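Trarside by-election – polling place walk-through, checklist with comments
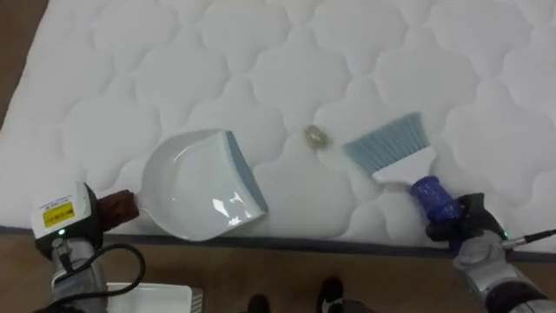
Done by Ghada Abou Jaoude, April 6, 2025. Second visit. First one was in January when we only had half the keys. Anything marked OPEN needs to be closed before the ballot papers are delivered. OK means I saw it myself. Told OK means someone told me and I didn't see it.

Venue: Nassar Hall, main room plus foyer. Back room not in our hire.

1. OUTSIDE AND ARRIVAL

1.1 Main gate opens fully, can be pinned back – OK. Pin is stiff, needs a kick.

1.2 Path to door clear, even, no trip edges – OPEN. Lifted paver near the tap. Council has been told twice. If not fixed, cone it and tape it, both sides.

1.3 Accessible parking marked – OK, but the paint is very faded. Bring the two stand-up signs.

1.4 Ramp and handrail – OK. Rail solid, ramp grippy. Mat at the top slides about, take it away for the day.

1.5 Exclusion distance for candidate workers measured and chalked – OPEN. Can't do it until the day before. Last time both the Biltano ward people and the independents argued about where the door "starts". It starts at the outer door. Not the foyer door. Please print this in the briefing.

1.6 Space for how-to-vote people to stand without blocking the ramp – OK on the left side only. Right side is garden bed, they will stand in it anyway.

1.7 Signs visible from the street – OPEN. Hedge. Needs trimming or put the sign on the fence instead, I'd go for the fence.

1.8 Shade or cover for the queue – part only. Verandah covers the first bit. Gazebo from the depot if we can get it, must be weighted not pegged.

2. ENTRY AND QUEUE

2.1 Seperate in and out doors – OK. In by the foyer, out by the side door to the car park.

2.2 Side door opens outward, no key needed from inside – OK. Tried it three times. Closer is a bit fierce, watch small kids and fingers.

2.3 Chairs for anyone who can't stand – Told OK. Didn't see them. Hall people say stacked under the stage.

2.4 Queue does not cross the exit path – OPEN. It does if we use the layout in the old plan. Move the rope over to the noticeboard side. Sketch attached to the office copy.

2.5 Noticeboard free of party material – OPEN. Flyer for a Flolel street meeting with a councillor's face on it. Asked for it to come down. Check again on the morning, they come back.

3. MAIN ROOM

3.1 Fire exits unlocked, unblocked, signs lit – OPEN. One sign not lit, stage side. Bulb or battery, couldn't tell. This one I will not sign off without seeing it fixed.

3.2 Extinguishers in date – OK for the foyer and kitchen. Stage one, tag unreadable, hall to replace tag or unit.

3.3 Voting screens – 30 needed per the plan. 30 fit with the walkway kept at full width. No more, don't let anyone squeeze in extras at the end of the row.

3.4 Low screens for wheelchair users, with knee room – 3 in the plan. Put them nearest the entry, not in the back corner like last time. We got a letter about that.

3.5 Nobody behind can see a voter's paper – OPEN. Stage steps look straight down on the end row. Rope off the steps, or turn the row round.

3.6 Pencils tied on, sharpened, spare box – not delivered yet.

3.7 Lighting good enough to read a paper – OK with all switches on. Dim along the back wall. Bring two of the clip lights for the low screens.

3.8 Cables taped flat – OPEN. Urn cable and the laptop cable both cross the walkway. Use the kitchen socket for the urn.

3.9 Heater – works, smelly for the first bit. Put on early.

3.10 Floor – OK. Slippery if wet near the foyer so extra mat, the rubber backed one.

4. BALLOT PAPERS AND BOXES

4.1 Lockable storage on site – OPEN. Cupboard locks but the hall has two keys out and can only find one. Either change the barrel or papers stay at the office overnight. My preference is the office.

4.2 Papers allocated – 3,000 for this hall. Plus reserve held at the returning office. Last time turnout here was over 39 per cent by lunch so don't leave the reserve call too late.

4.3 Boxes – lids, seals, seal numbers log. Log sheet ready. Seals not counted out yet.

4.4 Box position visible to staff at all times – OK if table 2 faces the door. Not OK if it faces the screens.

4.5 Empty box shown to scrutineers before sealing – put in the opening script. Was skipped last time becuase of the rush at the door.

4.6 Spoiled paper envelopes, labelled – in the kit.

5. STAFF

5.1 Induction done and signed – OPEN. Still waiting on the evening people.

5.2 Breaks rostered, someone always at the box – roster drafted. There's a gap mid afternoon, needs one more name.

5.3 First aid kit stocked – OK except no burn gel. First aider named on the wall sheet – OPEN, no name yet.

5.4 Lifting – boxes of papers are two person lifts. Trolley from the office. No carrying up the front steps, use the ramp.

5.5 Abuse or threats – everyone to know the number and who makes the call. Presiding officer calls, anyone can if it is urgent. No arguing with people filming outside, just keep them out of the room.

5.6 Tea, water, toilet access – OK. Staff toilet is the one past the kitchen. Public one is off the foyer, lock a bit sticky.

6. COUNT, AFTER CLOSE

6.1 Doors locked at close but fire exits still usable – OK, checked the bolts. Leave the chain OFF the side door.

6.2 Tables for the count, scrutineers can see but not touch – fits if the screens come down first and stack against the stage.

6.3 Phone signal for calling in results – poor in the main room, fine on the verandah. Hall landline is dead. Try the other carrier.

6.4 Transport of papers, two people in the car – OPEN. Driver not confirmed.

6.5 Car park lights after dark – Told OK. On a timer, ask them to push it later.

To chase first: exit sign, cupboard key, paver, driver. Then the hedge/fence sign.

Copy to the returning officer and to the hall. Next visit when the exit sign is done, ring me and I'll come over, mornings are better.

G. Abou Jaoude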